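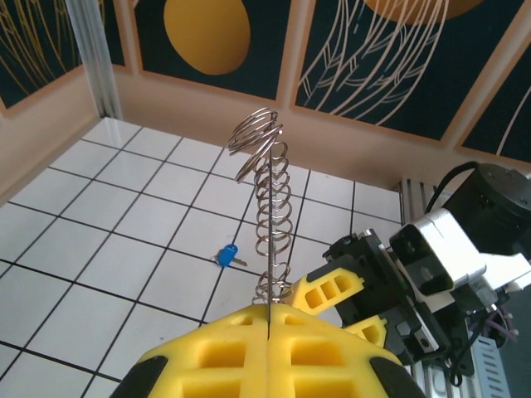 We are looking for 20 households in Akstead to take part in a study of decluttering advice. You have heard the advice. Clear your shelves and you will sleep better, argue less, save money and finally learn Italian. Take a silver wire stand with coils looped around a thin rod and rings flaring out at the top. One popular book would tell you to hold it and see how you feel. Another would tell you to put it in a box for a year. A third would say that the stand is the problem and you need a better one, sold on the author's website. They can't all be right, and we have our doubts about each of them.

The Kalona Home Study has no book to sell and no storage bins either. We want to know if people who follow a decluttering plan feel any different six months later from people who were left alone. Most of what gets passed around as proof is before-and-after photos, plus surveys filled in by people who had just paid for a course. We don't think much of that.

What you would do

Half of the households will get a written plan and follow it for eight weeks. The other half will carry on as usual. You can't choose your group, so please don't sign up if you would be upset to land in the second one. Both groups fill in a short weekly diary covering sleep, spending, time spent looking for things, and quarrels about the house. Yes, quarrels. Everybody in the home over 18 fills in their own diary and you don't get to read each other's.

There are two home visits, one in the first week and one at the end. Svenja Hagedorn makes both. She will ask to see two rooms of your choosing and she won't give tips, even if you beg. Closets stay shut unless you open them.
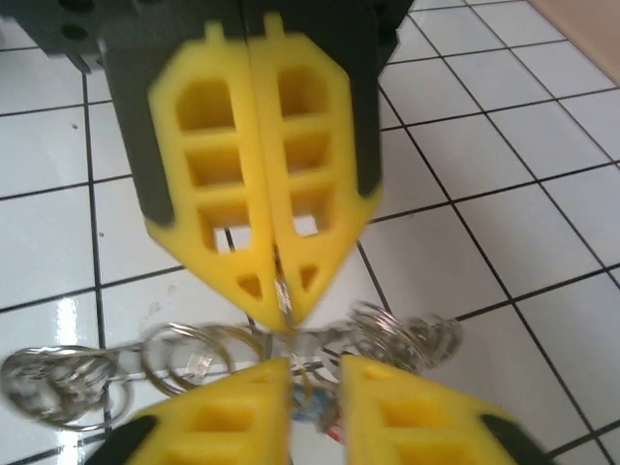
Yellow fingers closed together above the white floor and its dark grout lines.

Who can apply

You live in Akstead or Grerkden and expect to stay at the same address through March. At least two adults live in the home. You have not paid for a home organizing service or course in the past year. You don't work in furniture, storage or moving.

Renters are welcome. So are people with very tidy homes, who tend to assume we don't want them. If you believe all of this is nonsense, apply anyway, and the same goes if you swear by it. We only ask that you write down what happened in your week and leave out what you think ought to have happened.

What you get

Each household is paid $66 after the first visit and the same again after the last one. That is not a lot for the hours involved, and we would sooner say so now than have you work it out in week five. If you quit partway you keep what you have been paid. You also get the results in full, including if they turn out dull. A plan that makes no difference is a result, and we will print it as one.

We make no promise that your home will look better. It may look worse for a while.

Privacy

Diaries are stored under a number. Your name and address are kept in a separate file that only Seo-ah Baek can open, and that file is deleted when the last payment has gone out. We don't pass anything to stores or advertisers. Two have asked.

How to apply

Write to Seo-ah Baek, Kalona Home Study, P.O. Box 1251, Akstead, or pick up a form at the front desk of the Akstead library. Tell us who lives in your home, how long you have been there, and which decluttering advice you have tried, if any. Half a page is enough. Please don't send photos of your closets.

Forms must reach us by 2021-10-30. Late ones go on the waiting list.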